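A Gripper Kit for People Who Handle Small Parts

By Randi Engebretsen
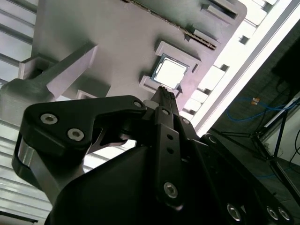
The center finger at the edge of a processor held in a grey fixture plate.

Hagos Gebretsadik used to place processors by hand. He runs the bench at Endska, a small shop that takes in used office computers, tests the parts and sells them on. A trained person can do the job well for an hour or two. After that the hands get tired, and a chip that goes down at a slight angle can ruin a socket that costs more to replace than the chip is worth.

In November the shop started a trial of the Tveit kit, made by a company called Medomlow. The kit is a gripper, a wrist camera, a mounting bracket and a software license. It bolts onto most mid-size robot arms. The price is $3,712, and the arm is extra.

The gripper is mostly flat black plates and linkages, held together with hex-socket bolts that you can reach with an ordinary key. The fingertip has small ridges on it. Gebretsadik likes that he can take a finger off at the bench and put another one on without sending anything back. "The last one we tried was sealed," he said. "When a finger bent, we had to ship the whole unit."

Setup took his crew most of a day. The manual covers the mechanical side well, with clear drawings and torque values for each bolt. The software section is weaker. It skips over how to set the camera offset, and two of the menu names in the text don't match the ones on the screen. Medomlow's support line answered by early afternoon and walked them through it.

Practice work is done on a fixture plate that holds a processor in a raised socket frame. An operator guides the arm through the task, the system records each run, and the software builds a routine from the recordings. Endska had logged 566 runs when I visited. Gebretsadik said the routine became useful at nearly half that number, though he still keeps a person beside the arm whenever it works on stock meant for sale.

Wayne Lemieux, who handles sales for Medomlow, said most buyers are repair shops, school labs and small assembly lines. He was open about what the kit won't do. It isn't built for heavy parts, and it has no force sensor at the tip. That's an add-on, and he wouldn't give me a price for it.

The missing sensor is my main complaint. The camera sits close to the fingers and gives a good view of where the tip is going, but it can't tell you how hard the tip is pressing. For work around a bare chip, I would want that included.

Medomlow covers the gripper for 11 months from delivery, an odd number that Lemieux put down to the way their parts supplier writes its own terms. Spare fingers come in pairs. Endska plans to keep its kit and is looking at a second one for memory modules.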